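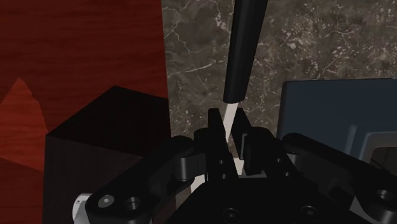 Skasovis 設備保全課 セル保全チームのページ

グリッパの指のガタは、写真でもシミュレーションでもわからない。手で触れ。以上、と書いて終わりたいところだけど、課のページに載せるならもう少し理由を書けと言われたので書く。昼休みに打ってるので雑です。

うちのセルの話。アーム1本、二本指の平行グリッパ、箱が並んでいて、細い軸の工具を持って移す。それだけの作業。それだけなのに、8月は保全呼び出しのかなりの割合がこのセルだった。しかも原因はほとんど同じ。指の位置合わせ。毎回。

最近の流れとして、保全の前にまずシミュレーションで再現しましょう、というのがある。Sedico のモデルを読み込んで、同じ姿勢を取らせて、どこで当たるか見る。反対はしない。便利だし、実機を止めなくていい。黒い柄の下の細い軸が指と指の間を通っているところなんて、実機だと顔を突っ込まないと見えない。見えない上に、顔を突っ込むのは禁止です。画面なら好きな角度から見られる。これは素直にありがたい。

ただ。

画面の指は減らない。ここを忘れてる人が多すぎる。モデルの指はいつまでも図面どおりの平らな板で、角も立ったまま。実機の指は600時間も使えば角が丸くなるし、段のところに粉がたまる。リンクのピンも痩せる。で、画面で「通ります」と出たから実機でも通るはずだ、通らないのはティーチングが悪い、となって点をいじり始める。これが最悪。

点をいじると一度は直る。直ったように見える。指がずれた分だけ座標をずらしたんだから当たり前で、次に誰かがまともに指を交換したら、今度はその座標のせいで当たる。前回の呼び出し、アラーム1514が出て、点を直して、次の日に1522。両方とも元は同じ、左の指の取付ねじの緩み。ねじ2本。締めれば終わりの話に、丸一日。

順番を逆にしてほしい、というのがこの文章で言いたいことの全部です。先に手。後で画面。

やり方は前にも書いたけどもう一回。電源を落として、ロックアウトして、札をかける。エアや電気が残っていないか確認。それから指先をつまんで、開閉方向に揺する。次に直角方向。開閉方向の遊びは多少あっていい。直角方向にカタッと来たらねじかピンを疑う。ピンは片側ずつ、左右を比べる。左右で感触が違ったらもうそれが答え。隙間ゲージはそのあとでいい。数字を先に見ると、規格内だからOKで手が止まるので。

六角穴のねじは、マーキングのずれも見る。マーキングしてないなら、今日してください。白でも黄色でもいいから引く。引いてあれば、次の人は懐中電灯だけで済む。増し締めは取説のトルクで、勘で締めない。昔わたしが勘で締めて、ねじ山を駄目にしました。あれは指一式の交換になった。すみませんでした。

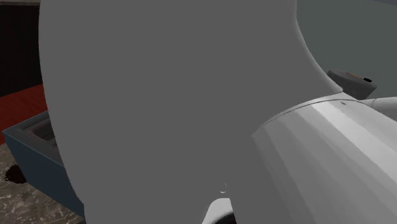 それと姿勢の問題。手首側をぐっと折りたたんだ姿勢で待機させている点がいくつかあるけど、あの姿勢だと点検のとき工具が入らない。作業の設計をした側は動作時間しか見てないんだと思う。待機位置を少し開いた姿勢にしてくれるだけで、点検の時間は目に見えて短くなる。そのぶんサイクルが延びるのは認める。延びても、呼び出しで半日止まるよりましでしょう。

ここは Bilyk のラインのやり方を見習ったほうがいい。向こうは保全用の姿勢を一つ、最初からプログラムに入れてある。ボタンで呼び出すとアームが開いて、指が手前を向いて止まる。見学で見せてもらって、正直くやしかった。うちは毎回ペンダントを持ってちまちま動かしている。その手動操作の途中で箱に引っかけたこともある。保全のための移動で物を壊すのはさすがに恥ずかしい。

シミュレーションの出番はむしろここだと思う。保全姿勢を決めるとき。リンクがどこで重なるか、箱との距離が足りるか、六角レンチを入れる隙間があるか。こういうのは指の摩耗と関係ないから、画面の答えをかなり信用していい。形と距離の問題は画面、減りと緩みの問題は手。この分けかたをしてくれれば文句は言わない。今は全部いっしょくたになってる。

反論も聞いている。手の感触なんて人によって違う、記録に残らない、と。そのとおりです。だから記録用紙に欄を増やしてくれと頼んでる。「左右差あり・なし」だけでいい。丸をつけるだけ。数値じゃないから品質記録にならないと言われたけど、品質記録にしたいんじゃなくて、次に来る人への伝言がほしいだけなんです。夜勤が触って「なし」、朝が触って「あり」なら、その間に何か起きてる。それがわかるだけで探す範囲がずいぶんせまくなる。

もう一つの反論、そもそも摩耗をモデルに入れればいい、という話。Radover の案件で一度やろうとして、測定データを集めるところで止まったと聞いた。減り方が掴む工具で変わるし、細い軸ばかり持つ指は真ん中だけ減る。それを測って入力して更新し続けるのは誰の仕事なのか。決まってないまま始めると、古い摩耗データの入ったモデルという、いちばんたちの悪いものができる。新品の形のモデルなら、新品の形だとわかったうえで使えるからまだいい。

あと予備の指。棚の予備に前の型が混ざってます。穴の位置は合うのに段の高さが違うやつ。付くんですよ、これが。付いてしまうから気づかない。袋に型番の書いてないものは使わないで、わたしの机に置いといてくだい。まとめて測って仕分けます。

長くなった。やってほしいことは、マーキング、先に手で触る、左右差の丸。座標を変えるのは指を疑い終わってから。変えたら元の値を必ず残す。元の値が残ってない点がもう何箇所かあって、これは来月までに洗い出すつもりだけど、心当たりのある人は怒らないので先に言ってください。

保全姿勢の件は設計側に出す。案がまとまったらこのページに追記します。

2023-10-09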